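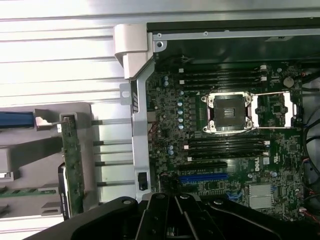 Dell desktop motherboard with the processor socket open and empty.

Pukard 25-Bit Driver Set: Long-Term Review

I have owned the Pukard 25-bit driver set for three years. It gets used most weeks, mostly for small household repairs and for the occasional computer. I bought it with my own money and I have since bought a second one as a gift. Most of the reviews I read before buying were written after one evening with the kit, so this one concentrates on what has worn out and what has not.

What you get

The set is one handle, 25 bits, a flexible extension, a rigid extension and a hard plastic case. The bits cover Phillips, flat, Torx, hex, a few square drive, and two of the three-pointed kind used on game controllers. There is no ratchet and no spudger. The older version came with tweezers, and if you see tweezers in a listing photo, check the date on it. Mine did not have them and I had to write to the seller to find out that they had been dropped.

The handle weighs 197 grams with no bit in it. That is on the heavy side for a driver of this size. The body is metal with a knurled middle section and a spinning cap on the end. You rest a finger or your palm on the cap and turn the body with your other fingers. If you have only used cheap drivers, the cap is the part you will notice first.

The handle

I like the weight. It helps keep the bit seated in the screw, and I strip fewer heads than I did with the light plastic driver I had before. My sister-in-law, Nilmini Khondokar, has smaller hands and does not like it. She borrowed mine to take the back off a sewing machine and said her wrist was sore by the time she put the last screw back. She went and bought the Jetus, which I will get to further down.

The knurling is sharp when new. It wore down to something comfortable after a few months. It also collects dirt, and skin oil turns the grooves dark. An old toothbrush and dish soap cleans it up. Take the cap end out of the way first, or at least keep it dry, because the bearing under it is not sealed. I got water in mine once and it was gritty for a week. A drop of sewing machine oil fixed that.

The cap still spins freely. There is a very small amount of side play in it that was not there at first.

The bits

Three years in, I have replaced two. The small Phillips that I use more than everything else rounded off at the tips, and I snapped one of the thin flat bits prying at a battery door, which was my own fault. The rest look fine. The Torx bits in particular have held up very well. I expected the smallest ones to twist and they have not.

The sizes are laser marked on the shank. The marking is gray on gray and I cannot read it without my glasses and a lamp. Parveen Miah, who I share a garage with, put a dot of nail polish on the bits she reaches for most, a different color for each type. I copied her. The polish chips off after a while and has to be done again, but it is quicker than squinting.

Replacement bits are sold singly from the Pukard site. Shipping costs more than the bit does. Standard small bits from other makers fit, so I bought the replacement Phillips at the hardware store in Peltthorpe and it works the same.

The magnet

The magnet in the socket is strong enough to hold a screw on the end of the bit with the driver pointing straight down, at least for steel screws of the size found in laptops and appliances. Stainless screws mostly do not stick. That is true of every driver.

With the rigid extension fitted, the hold is weaker. The extension has its own magnet, and it is not as good as the one in the handle. Long case screws fall off it if you bump anything. With the flexible extension I would not trust it to hold a screw at all. I start the screw with my fingers and then bring the driver in.
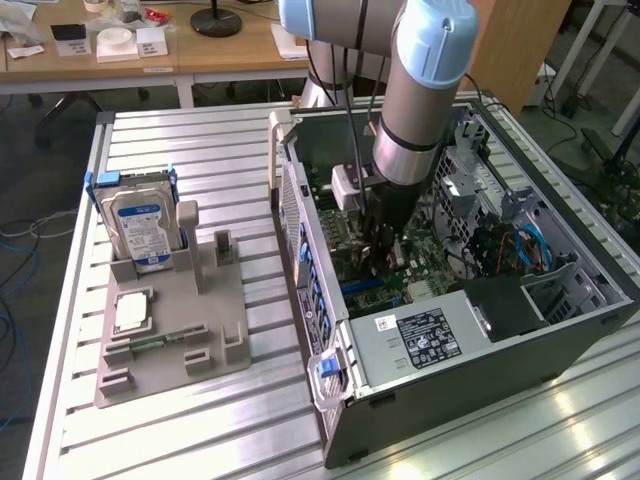 Reach is where the rigid extension earns its place. Desktop computers are not hard to work on, but there are always a couple of screws sitting down beside something tall. Handle and rigid extension together come to eight inches, and that has been enough for everything I have opened. The joint between the two is snug when new and a little loose now. It does not fall apart in use. If you pull the driver back sharply, though, the extension can stay behind with the bit, and then you have to fish it out.

The flexible extension is less useful. It twists before it turns, so you feel a springy delay and then the screw jumps. I use it for hose clamps on the dishwasher and for one cabinet hinge that was put in by someone who hated the next person. For anything delicate I would find another way in.

The case

The case is the weak point of the set. The tray that holds the bits is molded foam rubber, and it gripped very tightly at the start. I had to pull some bits out with pliers. Over the first year it loosened up, and over the second it loosened too much. Now if I open the case upside down, the hex bits end up on the floor.

The latch is a plastic tab. Mine has a white stress line across it, and I expect it to break before long. I keep a wide rubber band around the case and have stopped thinking about it. A metal latch would have cost them very little.

The layout is good. Bits are grouped by type and run from small to large, and every slot has its size printed beside it in white, which is much easier to read than the marking on the bits. If you are disciplined about putting things back in the right slot you will not need the nail polish.

What I have used it on

To give an idea of the range: door handles, a bread machine, two laptops, a stack of office desktops, eyeglasses, a wall thermostat, outlet covers, a child's piano keyboard, a bicycle computer and the battery doors on more toys than I can remember. It did all of those without trouble. The eyeglasses were the only place where I wanted a lighter tool.

It is not a set for furniture or decking. The bits are small format and the handle does not give you much leverage. I tried to back out a painted-over hinge screw with it and gave up before I damaged something. For that kind of work, get a full-size driver. Hortensia Restrepo, who rebuilt the kitchen drawers with me, would not let it near them, and she was right.

Compared with the Jetus

The Jetus is the other set people ask me about. I had Nilmini's for most of March while she was traveling, so I have some proper time with it.

The Jetus handle is plastic over a metal core and is much lighter. It is more comfortable over a long job with a lot of small screws. The cap spins, but not as freely. The magnet is weaker. The bits are softer, and hers already showed wear on the two common Phillips sizes after less use than mine have had. The case is a lot better. It has a sliding lid, and the bits click in and stay put.

If your hands tire easily, or you mainly do glasses and watches, I would pick the Jetus and plan on replacing a few bits. For laptops, desktops and appliances I would stay with the Pukard.

Gergely Boros wrote to me after an older post and asked about the Bepari set, which is sold under the name of Dilani Bepari's repair shop. I have handled it at the counter but never owned it. The bits felt well finished and the case was canvas. It costs more than either of the others, and I can't say more than that without using one.

Warranty

Pukard covers the handle for as long as you own it and does not cover bits. I have not made a claim. I did email to ask whether the loose case tray counted, and the reply was polite and said no. They sell the tray separately but it was out of stock both times I looked.

Small complaints

The case is black outside and in, and dark bits on a dark tray are hard to see in poor light.

There is no clip or loop on anything. If you carry your tools in a bag, the handle will roll around unless it is in the case.

The square drive bits could have been left out for a longer Phillips. I have used a square drive once.

The paper insert has a picture of each bit type with its name. Mine was lost in the first week, and I would have liked to have it printed inside the lid.

Good points

Bits that last, especially the Torx.
Strong magnet in the handle.
Heavy handle that stays put in the screw.
Takes standard small bits from other makers.

Bad points

Case tray loosens and the latch is weak.
Heavy for small hands.
Bit markings are hard to read.
Flexible extension is not much use.

I would buy it again, and I would put the rubber band on the case from the first day. If the tray comes back in stock I will order one and add a note on whether the new foam is any different.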